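Spheroids falling apart after the third media change
Cell Culture and 3D Models > Troubleshooting

gulberg_bench
Hello everyone, long-time reader and first-time poster, so please be gentle with me! I've been growing liver tumor spheroids in round-bottom plates since July, and for the first week they look lovely, nice tight edges, all close to the same size. Then I do my third media change and a good part of the plate goes ragged, with a halo of loose cells around each one. I'm seeding 1025 cells per well in 100 microliters and swapping half the media every other day. We need them in one piece for a drug panel, and I'd hate to blame the compound for something I did with my own pipette. Has anybody been through this?

mossy_pipette
Oh, I have been there and I feel for you. My money is on the pipetting. Tilt the plate, rest the tip on the ledge of the well, and go slower than feels reasonable (I hum to myself, it helps). When I trained new people at Brirano we had them practice on a spare plate first, and the losses dropped a lot.

Antwi
I'm going to disagree a little, kindly I hope. If it were shear you'd see it at the first change, when the spheroids are at their most fragile. By the third one I'd be thinking about the core. They get big, the middle runs short of oxygen, and the outside starts to shed. Have you measured the diameters? And are you using the Kotatent plates or something else?

gulberg_bench
Kotatent, yes, same lot the whole time. I haven't measured since the first few days, which I'm a bit embarrassed to admit. I'll do it tonight before I go home.

mossy_pipette
Fair point from Antwi about the timing, although I'd still say people get faster and sloppier by the third change. I certainly do! Could be a bit of both.

quietincubator
Chiming in from a small lab with an old building (1946, and the heating has opinions). We had ragged edges on the outer wells only, and it was evaporation. Is yours all over the plate or mostly around the rim? We fill the outer wells with buffer now and don't use them for data. You lose some wells but I sleep better.

gulberg_bench
All over, I think, maybe a little worse at the rim. Measurements are in: the ragged ones are clearly the larger ones. So Antwi, you may have it. I'll seed a plate at half the density alongside the usual one and leave both alone for 24 hours after each change before I image.

Antwi
Good plan. Keep the dosing day fixed though, or you won't be able to compare it with your older plates. I'd stain a few for dead cells too, while you have them.

mossy_pipette
And go slow with the tip anyway, for my sake. Let us know how the low-density plate looks, I really am curious. 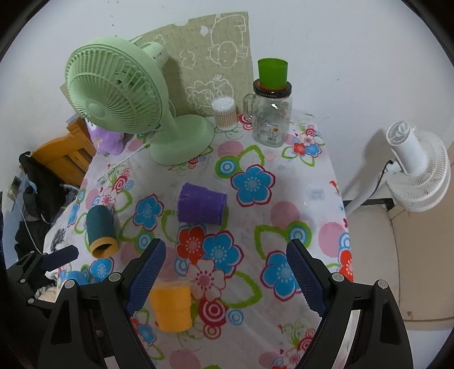
Green desk fan on the floral tablecloth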